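Sep 20, 2021

Bench notes, desk tidy task, Cuesta set

Carried on from where we left the tray task. Aim for this block is small loose items off a crowded desk and into a bin, two hands, shown with the hand-held grippers. No arm in the loop at all today. Arm replay is Kundido's end of it and they have asked for clean demonstrations first, then the awkward ones.

Before starting:

Charged both grippers overnight. Left one was full, right one had stopped short again. Same lead as last time so I've binned the lead.
Wiped the lenses with the dry cloth only. The wet wipes leave a film.
Ran the open/close check on each hand, wide open to fully shut, slowly. Right hand reads a touch open when it's shut. Re-zeroed it and it held for the rest of the morning.
Synced the clocks. Left and right were 3 frames apart on the first clap, fine on the second. Kept the second.

The walk-round mapping pass took longer than I'd like. Tracking wants some texture to hold on to and the varnish on the desk throws back the window light, so it kept slipping whenever I came in low and close to the back panel. Pulled the blind halfway and did the pass again at a slower pace. Much better. Note for next time: blind first, then map, and don't touch the blind after that or the map is no good.

Demonstrations

Stuck to the same order each run. Hands start apart, wide open, above the front edge. One hand goes for the item, the other stays back unless it's needed to steady the bin. Lift straight up, clear the wall of the bin, lower, open, back out. I am trying to lower things in and not drop them, even when dropping would be quicker, as the policy picks up the drop very fast and then does it with everything.

The rigid items are easy enough. Jars and bottles lying on their sides want the jaws across the barrel and square to it. If I come in at a slant the thing rolls off the pad and I end up chasing it, and a chase is a bad demonstration even if it ends in the bin. Scrapped those on the spot.

The soft ones are where the time goes. A pouch with a gathered neck can be taken by the neck or by the body. By the neck it swings, by the body it folds and one side drags on whatever is next to it. I settled on the body, well down, and a short pause after the lift so it stops moving before the carry. Cords are a nuisance as they trail over the neighbouring items and bring them along.
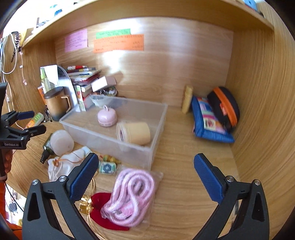
Alina Husar thinks I should be clearing the overlaps first, in a separate step, and labelling it as its own skill. Her argument is that if a bag is resting on a pouch then the order of picking matters, and a model that only ever sees me get the order right won't learn why. She'd like a set where the pouch is tried first and given up on, then the bag goes, then the pouch. She also said the pause after the lift is too short to show up once the data is thinned out, and asked me to double it.

I've doubled the pause. On the order question I'm half convinced. We would need to mark the given-up attempts clearly or they'll be read as failures and thrown out by the filter. I'll do a short set that way and keep it in its own folder so it can be left out if it does harm.

Things that went wrong

Clear plastic. The jaws close on the bag and there's nothing much to see in the wrist view to say whether it's held or just pinched by a corner. Several lifts where I thought I had it and it slid. The pads grip it well if there's something solid behind the plastic, so go for the thick part of whatever is inside.

Sleeve. Mine kept catching on the front edge when I reached deep. Push it up or tape it.

Cable. Ran it down my forearm with two loose ties. Leaves enough slack at the elbow but it still tugs when I turn the wrist over. Flullico are meant to be sending a lighter one. Not holding my breath – it was meant to be here before the tray task.

Hands crossing. The two grippers touched twice inside the bin when I was steadying and placing at the same time. Tracking coped, but the arms would not. Rule from now on is that the steadying hand stays outside the bin wall.

Pace. I speed up without noticing after a long stretch. Played back a run from the start of the morning next to one from just before lunch and the difference is plain. Going to put a metronome on, very quiet, and see if it helps or just annoys everyone.

Storage

Full set so far this block, with the tray task included, is 535 kept runs. Target for the Cuesta set is 900 and I think we get there without a rush if the desk isn't packed up between goes. Files are on the Flundness drive under the usual naming, left and right in the same folder, mapping pass at the top. The first mapping pass is in there too, marked bad. Please don't use it.

Trimmed the heads and tails by hand. The auto trim cuts too close to the first motion and loses the approach.

To do

Double pause on all soft items from here on, and tag the earlier runs so they can be told apart.
Short set with the wrong order first, own folder, own label.
Swap which hand leads. Nearly everything so far is led with the right, and Kundido will ask.
Move the bin between runs – turn it, shift it, push it back a bit. It has sat at much the same angle for too long.
Look at the right gripper's pad. One corner feels as though it's lifting.
Ask whether they want the lens exposure locked. Mine is on auto and the picture jumps when I come out from under the shelf.
Replay on the arm is pencilled in for November. Need the joint limits before then so I'm not showing it reaches it can't make.

Stopped there, wrist sore.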